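Jaston puts out its house rules for simulated robot tests

I've been waiting on this one since spring, so forgive me if I sound a little too excited about a 12-page document with no color in it. Jaston, the small outfit that tests robot arms for other companies, has finally put its rules for simulated tabletop tests up where anybody can read them. They went live in July, and I spent most of an evening with them and a pot of coffee.

The short version: if you tell people your arm can do a job, and you tested it in simulation, Jaston wants you to say so on the first line, and then say exactly what you did. How many runs. How many of those you threw out, and on what grounds. Which camera views the software got to use. Whether the objects started in the same spot every time or got moved around (you'd be amazed how often that gets left out of a report).

The rules are built on one plain job with cups on a table, the kind of thing most of us do half asleep while unloading the dishwasher. 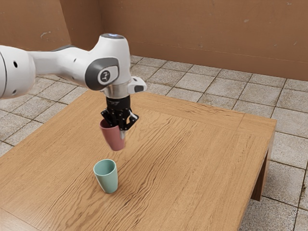
The cup task in simulation, with the pink cup in the gripper and the teal one on the table.

Aileen Enriquez led the writing, and I got her on the phone for a while before lunch. She told me the first draft was only 2 pages and that everybody liked it, which worried her. "Then we gave it to two teams and asked them to score the same batch of recorded runs," she said. "They disagreed all over the place. One team called it a success if the cup ended up where it belonged. The other wanted the arm to let go and back away first."

That batch was 220 runs, and it's the reason the scoring section got so long. Under the final wording, a run only counts once the gripper has opened, moved clear, and the cup has stayed put for a set time. A cup still in the fingers when the clock stops is a miss, no matter how nice it looks. I like that a lot! It's strict, and it's the sort of thing you can check from a recording without calling anybody up to ask what they meant.

The section on camera views is the one I'd tell people to read first. Jaston asks that every view the software used be saved with the run, start to finish, and that the reviewer look at all of them. Enriquez said they kept running into reports with one wide view, picked by whoever wrote the report, and a close view that had been used for the grasping but never kept. So now it's all or nothing - you hand over every view or the run is marked incomplete.

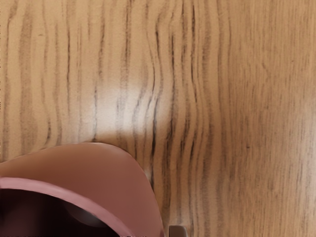

There's also a rule about changes partway through a test. Swap the gripper model, change how slippery the table is, touch the lighting, and you start a new set with a new label. You can't pour the old runs in with the new ones to get a bigger number. A developer I know at Belmonte grumbled to me about this one, and I get it, starting over is a pain when you've got a deadline. But I've also read reports where I couldn't tell which version of the setup I was looking at, and I'd take the grumbling.

Two other companies have signed on so far. Dalto says it'll use the rules for all its tabletop work from now on, and Breker is trying them on one product line before it decides. Breker already went back through 534 older runs with the new scoring sheet, and I asked how the numbers held up. They wouldn't tell me - they did say they're rewriting a couple of web pages, so make of that what you will.

What you won't find in there is much on moving from simulation to a real arm. There's a single paragraph, and it says that a simulated score has to be printed apart from any score on real hardware and never averaged with it. Good as far as it goes, but I wanted more. Enriquez said a second document is in the works and wouldn't give me a date.

The rules are free to use, and Jaston is taking comments by email. I've already sent mine in (the scoring sheet needs a spot for the reviewer's name, please), and if I hear back I'll post the answer.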